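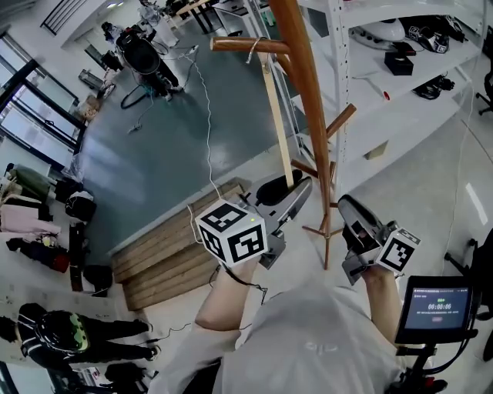
**Household Automation Unit, Felteck Equipment Services**

# Andarico Hand-Held Gripper Pair

Equipment page, updated 2018-07-07

The Andarico pair is available for loan to staff and approved partners working on household and light workshop chores. It consists of two grippers held by the operator, one in each hand. The fingers are grey plastic with black rubber pads, and each gripper carries a white cube printed with square black markers. The operator does the chore directly, and the recording is used later to train a fixed or mobile arm.

## What it is used for

The unit is often asked whether a machine can yet be trusted with ordinary chores. Our position is that some can be handed over under close supervision and most cannot. Hanging and unhanging items is a useful middle case. A stick on a loop of string, suspended from a wooden coat rack, is a simple object for a person to take hold of. For an arm it is a demanding one: the stick swings, the string has no fixed shape, and a rack on thin splayed legs can be tipped by a small sideways push.

Chores currently supported with this equipment:

- hanging and removing light items on racks and pegs
- placing small goods on open shelving
- sorting hand tools into trays
- folding flat cloths (trial only)

Pouring, cutting and any work near a heat source are outside the scope of the loan.

## Results to date

In the most recent Kouris trial, an arm trained on recordings from the Andarico pair attempted 195 hanging and removal tasks. It completed 147 of them without help. Attempts in which the rack was moved from its starting place were counted as failures, even where the item was correctly hung.

These results are encouraging for a single chore in a prepared room. They do not support unattended use in a home. Performance fell when the rack was replaced with another model, and an arm that had learned one style of peg did not reliably manage a different one. Shop-floor users should expect similar limits – a change of bin or bracket will normally call for fresh recordings.

## Supplied with each loan

| Item | Quantity |
|---|---|
| Hand-held gripper | 2 |
| Marker cube, fitted | 2 |
| Spare rubber finger pads | 16 |
| Connecting cable | 2 |
| Lilen carry case | 1 |

Coat racks, shelving and timer displays are held by the unit and may be booked separately. They do not leave the building.

## Conditions of use

Operators must complete the induction before their first session. Cables should be routed away from the operator's feet, and the floor near the work area kept clear. Marker cubes must not be removed, re-covered or written on. If a cube is knocked out of line, stop recording and return the gripper for calibration.

Closed-toe shoes are required. Long sleeves should be pushed back if they catch on the grip.

## Booking

Requests are made through the Felteck equipment desk, giving the chore to be recorded and the objects involved. Loans run for two weeks and may be renewed once. There will be no new loans during the July stocktake, although bookings for later dates can still be lodged.

Replacement finger pads are stocked at the desk. Worn pads should be returned in the bag provided.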